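Visit report: Moynihan simulation service, open day at Verkville
12 October 2023
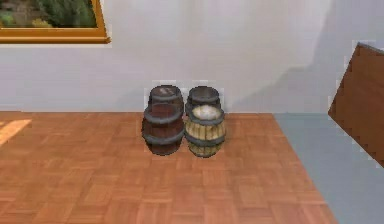 Moynihan sells a simulation service for teams that need to test indoor mobile robots before they have a building to test them in. The open day was held at the firm's office in Verkville and was meant for buyers already running a trial. We are in week two of ours, on the basic tier, so most of what follows concerns that tier.

The service has two parts. The scene builder, called Jumard, assembles rooms from a library of walls, floors, furniture and loose objects. The runner, called Unier, loads a finished room, places a robot model in it and logs position, contacts and camera output. They are licensed separately. A room made in Jumard can be exported without Unier, but the export drops the lighting set-up, which then has to be entered again by hand.

The morning session covered scene building. The stock room used for it has a parquet floor next to a flat grey area, a white wall with a gold-framed landscape painting, and four small barrels standing against the wall in two rows. The barrels make a fair test for an object detector. The front pair hide the lower half of the pair behind, and the front right one is much paler than the rest. A detector tuned on dark casks may well treat it as something else, and ours did when we tried it in the afternoon.

Render quality on the basic tier is modest. Edges come out stepped, on the barrels and also on the large diagonal shadow across the wall. There is a faint light halo round the barrels which I would want removed before using the output for training. Moynihan's staff said that the higher tier smooths edges at the cost of speed. They did not have it installed on the demonstration machines, so I can't confirm that.

Floor boundaries need care. The parquet and the grey area meet along a straight seam, and it is hard to judge from the render whether there is a change of level. The answer is in the room file, under surface heights. I would prefer an overlay in the viewer. It has been asked for before and is planned for December.

The afternoon was given over to Unier. The licence allows 200 runs a month – a failed load counts as a run, which the price sheet does not make clear. Our own room took roughly 27 minutes to import from the drawing files, most of it spent on door hinges. Once loaded it ran without a fault. Logs are plain text and opened in our existing tools with no conversion.

Support is by ticket only on the basic tier. Two of our tickets were still open on the day, both on camera noise settings, and one was closed at the desk by changing a default value.

I suggest we extend the trial by a month, ask for the higher tier in writing, and repeat the barrel test on both tiers with the same lighting. The purchase request can wait for those results.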